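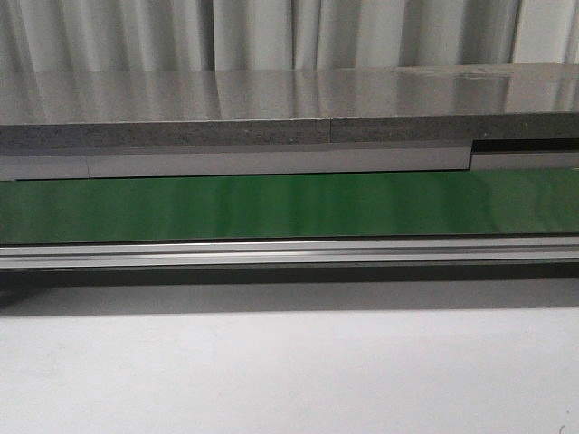
Pale curtain behind a glossy gray tabletop.

The Tight Five

Szu-yu Mok kept her set in a spreadsheet. Column A held the joke, column B the running time in seconds, column C the laugh on a scale of zero to 4. Row 221 was the one about her uncle's boat. It had scored a 4 in Driststead and a zero everywhere else.

"Drop it," said Wing-yan Tu, who booked the late show at the Brevis. "You open at 9:40. The red light comes on with one minute left."

"It runs fifty-two seconds."

"Then it fits. Drop it anyway."

The room held 107 people when the chairs were set close. Szu-yu stood at the side and timed the act ahead of her, a man named Chi-keung Lai, who did eleven minutes on parking and got applause for the last two. She entered both numbers on her phone.

Her own opener landed a 3. The dentist bit landed a 2, a point under its average. At the red light she had sixty seconds and a closer that needed seventy-five.

She did the boat.

One woman near the bar laughed, stopped, and started again — louder the second time. The rest of the room waited.

Backstage, Szu-yu opened column C and held her thumb over the cell. Then she added a column D and typed: bar, left side, twice.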